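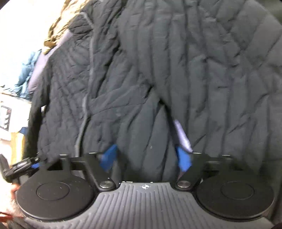 Padded coats are a poor choice of test piece if the aim is a good demonstration. The quilting hides the seams, the filling springs back after every fold, and a pair of jaws closing on the outer shell may or may not have hold of the lining as well. For those reasons Cladus, a small firm working on machines that handle clothing, has made the winter jacket its standard test.

The question the firm is trying to answer is a plain one. Can a machine take a garment from a heap, work out which way up it is, and leave it folded or on a hanger, at a cost and speed that a laundry or a shop would accept? After a year of trials the answer is no for coats, nearly for shirts, and yes for towels.

Towels were never the hard part. A towel is a flat rectangle with four corners, and a machine that finds two of them has done most of the job. The Bolari folding cell, which Cladus built first, handles a hand towel in 8 seconds provided the towel arrives singly. Feeding it from a mixed basket is slower, and a person still has to clear the feed when two towels come up together.

Coats differ in almost every respect. Thickness varies across each panel. Drawstrings catch. Linings slip against the shell, so that a hold which looks sound at the surface pulls free once the weight comes on. A dark fabric gives the vision system little to work with, as the folds and their shadows look much the same. The machine must then guess at the shape of the garment from the few edges it can find, and a wrong guess at the collar spoils every later step.

Much of the present effort goes into gathering examples. People carry out the chore using hand-held grippers with two fingers, and the recorded movements are used to train the control software. The method suits cloth, for which written rules have worked badly. Its weakness is volume. The current set for outerwear, known inside the firm as Villca, holds 1,438 completed handling runs, and the engineers regard it as too small. Hoods in particular are thinly covered.

Results from the last round of trials were mixed. Given a single jacket laid flat and face up, the machine folded it to an acceptable standard in 65 per cent of attempts. Starting from a heap, the figure fell far enough that the firm stopped the trial early and went back to the first grasp. Most failures occurred there: the fingers closed on a ridge of padding, lifted, and lost it. A softer fingertip helped with nylon shells and made little difference to wool.

Iltell, a chain of dry cleaners, plans to put 2 of the machines in its sorting depot in December. They will handle towels and flat linen only. Staff will go on hanging coats by hand, a task an experienced worker does quickly and mostly by feel. Cladus intends to add a sense of touch to the next gripper, with sensors behind the pads to report slip before the garment drops. Zips are not on the work plan for this year.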